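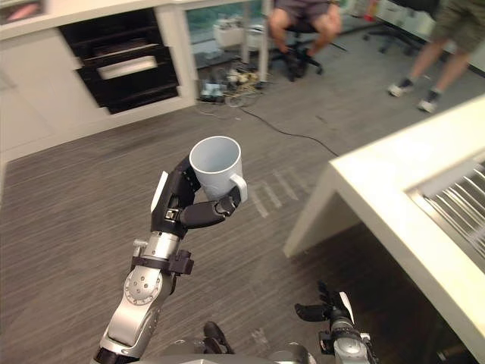

Slide 1: plain white mug, matte finish, handle to the right

We use cookies to remember your settings. Accept | Manage

Speaker notes, "The Mug You Keep Reaching For"
Lăcrămioara Ciobanu, Conddale kitchenware evening, 20 May 2018

Leave the mug up while people find seats. Start when the chatter drops.

Hello! Ask for hands: who has a favorite mug at home? Who gets a little cross when somebody else is using it? (Wait. Let them laugh, they always do.)

I love a plain white mug. I've handled some 3,000 mugs in my years at the Prostent shop, painted ones, ones with feet, one shaped like a boot, and I still go home and drink from a white one. Tea looks like tea in it!

Point at the handle. It's a proper curve, and there's room to grip the body of the cup too. Plenty of us hold a mug that way on a cold morning and forget the handle is there.

Then the finish. Matte feels lovely, soft almost, but spoons can leave gray lines on some glazes. Tell the Vallejo story here (ten mugs, one new dishwasher, my sister's face). Keep it under two minutes.

Pass the sample box around. Ask people to close their eyes and feel the rim first, then the base. Thick or thin? Which would you want for coffee?

Questions. If the Hatell seconds sale comes up, it's in August, and yes, bring newspaper for wrapping.

Get the samples back before the tea break.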